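About Mindico

Tableware and workplace supplies for offices, schools and public buildings

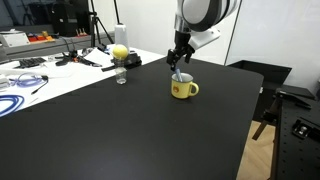
Mindico supplies mugs, plates, trays and kitchen goods to organisations that need them in quantity and need them to match. The company was founded in 2000 as a small wholesaler of canteen crockery, and crockery remains the larger part of its trade. Over the years the range has grown to include printed ware, storage and a modest selection of desk goods. 

Our customers

Mindico works with schools, colleges, council offices, charities and private firms. Orders range from a single box for a staff kitchen to a full refit of a dining hall. The smallest printed order we accept is 18 pieces, and there is no upper limit. Plain ware may be bought in any quantity from stock.

We do not sell through high street shops. All orders are placed directly with our sales office, by telephone, by post or through the order form on this site, and each account is looked after by the same member of staff from first enquiry to delivery. Customers who have been with us for many years have often dealt with only one or two people in that time.

Our ranges

The Grollero range is our standard earthenware. It is glazed in plain colours and is intended for daily use in busy kitchens. All pieces stack, and replacement pieces are kept in stock for five years after a colour is withdrawn, so that a broken plate does not mean a new set.

The Grabner range is heavier and is made for canteens and dining halls. It has thicker rims and a wider foot, and the bowls have been redrawn twice at the request of school cooks, who found the earlier shape awkward to carry on a tray.

The Kokulier range covers trays, cutlery stands, jugs and storage jars. It was added when we took over the stock and patterns of a smaller supplier, and the name was kept at the wish of its former customers. Some of the older jar sizes are now made once a year, in July, and should be ordered before the end of spring.

Printed ware

Badges, crests and simple drawings can be printed on any mug or plate in the Grollero range. Artwork should be supplied at a good size and in no more than five colours. A proof is sent for approval before printing begins, and no charge is made for the first correction. Schools often send us drawings made by pupils - these are welcome, provided the lines are dark enough to copy clearly.

Premises and staff

The company occupies a warehouse, a print room and a sales office on one site. The warehouse holds 256 separate lines, all of which are listed in the current catalogue. New staff spend their first weeks in the packing area, whatever post they have been engaged for, and the company has found this the best introduction to the goods and to the ways in which they can be damaged.

Visitors may see the full range in the sample room by appointment. Parking is available in the yard, and the entrance and sample room are on the ground floor.

Delivery, breakages and returns

Goods from stock are normally sent out within five working days. Printed orders take longer, and a date is given when the proof is approved. Breakages in transit should be reported in writing, and replacements are sent without charge. Unused plain ware may be returned in its original boxes. Printed ware cannot be taken back unless the fault is ours.

Seconds - pieces with small marks in the glaze - are offered to registered charities at a reduced price. A list is available from the sales office on request.

Page last revised 2023-06-03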